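Home | Shop | Laundry Care | Fabric Guides | Stockists | Contact

Mollis Fabric Softening Rinse, Unscented

Mollis is our gentle rinse for everyday cotton, the T-shirts and pillowcases and old pajama tops that get washed so often they start to feel like cardboard. We make it in small batches at Hodum, and we have sold it in the same plain bottle from the start.

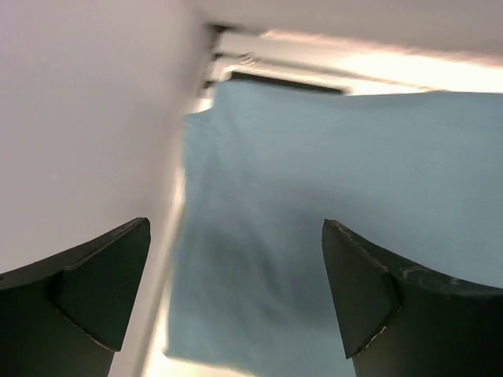
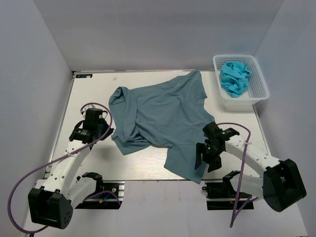
Two views from the same day. Second picture: a grey-blue T-shirt on the table.

I'm Hadiza Adeleke, and I started making Mollis in my own kitchen when my youngest was small and nothing from the supermarket agreed with his skin. The first tries were pretty bad, I'll admit. One of them left a white film on every dark sock in the house, and another smelled so strongly of vinegar that my sister asked if we were pickling something! But I kept at it through a long, wet winter, and the recipe we landed on is very nearly the one you'll get today (we changed the thickener once, when the old one kept clumping in cold weather).

How to use it

Pour one capful into the softener drawer for a normal load, or two if your water is hard. For hand washing, stir half a capful into a basin of cool water after you've rinsed out the soap, let things sit for 5 minutes, then squeeze gently and hang to dry. Please don't pour it straight onto dry cloth. Shake the bottle first, especially if it's been standing a while.

What it's good on

Cotton, linen, and most cotton blends do beautifully. Jersey comes up especially nice, and if you've got an old T-shirt you can't bear to part with, give it two or three washes before you make up your mind. Leave it out when you wash towels, or use it only every third or fourth time, so they keep soaking up water the way a towel should. We don't suggest it for rain jackets, gym clothes with a stretchy finish, or children's sleepwear that has been treated against flame. For wool, have a look at Kravets, our wool wash, which is milder and has a little lanolin in it.

Sizes

Trial bottle, 200 ml
Family bottle, 2 liters
Refill pouch, 2 liters

The trial bottle is a good place to begin if you have fussy skin in the house. The pouch fits the family bottle and has a corner you can tear by hand, though I still use scissors, myself. We've had over 200 letters and notes asking for a lavender version, and I do read them all, and we're trying one out now. If it's any good you'll see it here in August.

Goes well with

Pliteo folding board, for shirts and sweaters. It's a light, hinged board that opens flat, and it lives quite happily down the side of the washing machine. Wipe it with a damp cloth now and then.

Storage

Keep the bottle upright, with the cap on, out of the sun and away from children and pets. If it freezes in the garage, let it thaw slowly indoors and give it a good shake. Orders placed before 2 in the afternoon are packed the same day.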